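Ticket: el planificador aborta en la fase de acercamiento bimanual
Estado: abierto
Componente: Plelik (planificación), nodo de percepción Votetti
Abierto por: Tomoyo Imai

El martes, después de actualizar Plelik, la tarea de conexión empezó a abortar con "goal state in collision". De 5 ejecuciones fallaron 2, siempre en el acercamiento final. Antes de la actualización no tenía este error. El timeout está en 2000 ms y no lo he cambiado.
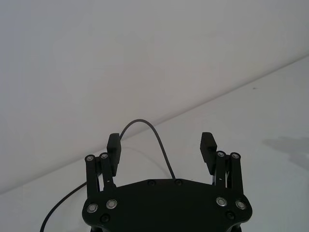

Probé primero con la nube de puntos desactivada y el error desaparece, así que sospecho del filtro del propio robot — el que quita los eslabones del mapa de colisión. En el log, el filtro recibe las articulaciones con un retraso de alrededor de 245 ms.

Respuesta de Thodoris Karagiannis:
Gracias por el log. ¿Puedes confirmar si el modelo URDF incluye los cables? El filtro de Votetti solamente borra lo que está en el modelo. 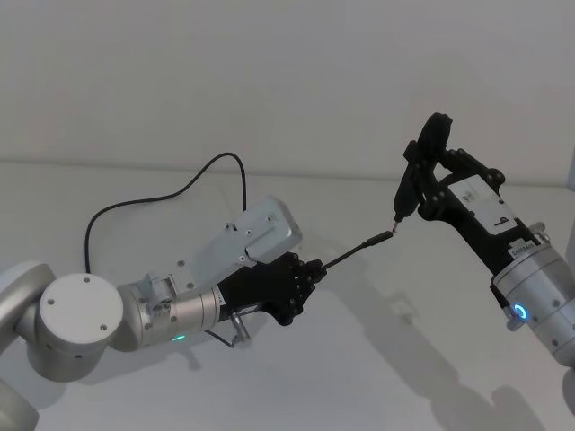 El modelo no incluye ningún cable, lo he revisado. He probado también la configuración antigua de Mindel y da el mismo resultado. Creo que tienes razón, porque el cable negro que sube en arco por encima del brazo izquierdo queda como obstáculo, y el conector casi toca la pieza de la pinza, o sea que no hay margen para el padding. Voy a permitir el contacto entre las dos piezas en la matriz de colisión y a corregir las marcas de tiempo. Una pregunta: ¿el padding se puede cambiar por eslabón, o es global?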